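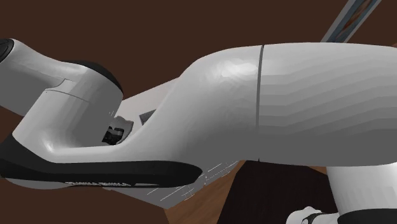
Backup power and shelter readiness check, Odmont district hall
Date: 1/31/26
Checked by: Ximena Sepúlveda, with Tadeo Daza for the electrical items
Reason for check: repeat outages after the strikes on the grid, hall listed as a public shelter

Marks used: OK / FIX / FAIL / NOT SHOWN. The last one means somebody told me it was fine and I didn't get to see it.

## 1. Generator

- [x] Unit starts on the first try – **OK**. Started on the second try the day before, according to the log. Nobody wrote down why.
- [ ] Runs under full load – **NOT SHOWN**. Tadeo ran it with the hall lights and two heaters. That isn't full load. The Cludari paperwork says "tested to capacity" with no reading next to it and a signature I can't make out.
- [ ] Fuel on site – **FIX**. The sheet says 300 liters. The gauge on the tank is stuck, so the sheet is a guess. Dip the tank and write down the real number.
- [x] Exhaust vents outside, away from the air intake – **OK**
- [ ] Transfer switch labeled – **FAIL**. Tape label in ballpoint, already smeared. If the one person who knows the switch is on the other side of town, we have a generator and no lights.

## 2. Basement shelter

- [x] Main stairs clear – **OK** on the day. They were not clear in June and I was promised the same things then.
- [ ] Second exit opens from inside – **FAIL**. Opens 4 inches, then hits stacked chairs. This was marked as fixed on the last form. Either it was never fixed or the chairs came back.
- [ ] Emergency lights – **FIX**. 6 fittings, 2 dead. The rest came on when Tadeo cut the breaker, but we only watched them for a few minutes. The maker's card claims much longer. I'd like to see it.
- [ ] Blast film on ground floor windows – **NOT SHOWN**. Bustos billed for it. I couldn't find an edge or a seam on the street side and I looked hard. Ask for the work order before paying the balance.
- [x] Drinking water sealed and in date – **OK**
- [ ] Toilets work without mains pressure – **FIX**. Buckets are there. The plan for filling them is "from the tap."

## 3. Warning and contact

- [ ] Siren heard in basement – **FAIL**. Faint at the bottom of the stairs, nothing in the back room. The district says people will get the alert by phone. Phones had no signal back there either.
- [x] Battery radio – **OK**, spare batteries taped to the back.
- [ ] Contact list current – **FIX**. Jaxon Turcotte is still down as night contact and he moved away. Loredana Valentini's number is right, I called it.
- [ ] Outage schedule posted – **FIX**. The one on the door is from Uvum and hasn't matched the actual cuts for weeks. Take it down or put "do not rely on this" across it. A wrong schedule does more harm than a blank door.

## 4. Heat

- [ ] Stove flue swept – **NOT SHOWN**. No certificate.
- [x] Carbon monoxide alarm sounds when tested – **OK**
- [ ] Blankets – **FIX**. Around half smell of damp. Wash and store upstairs.

## Comments

*U. Arancibia, district office:* Most of these are minor. Can the hall go on the open list while they're dealt with?

*X. Sepúlveda:* No. The second exit is not minor. I'll sign when I have walked out through it myself.

*T. Daza:* I can do a proper load test if somebody gets me the fuel number first. Don't want to run it dry. Also the switch label, I'll engrave one – I have the plate already.

*U. Arancibia:* Bustos says the film is "clear and hard to spot."

*X. Sepúlveda:* Then they can come and spot it for me. Balance on hold.

*L. Valentini:* Chairs are moving to the school store. Will text when the door swings all the way.

Status: **NOT CLEARED**. Recheck items 1, 2 and 3 in full, item 4 flue and blankets only.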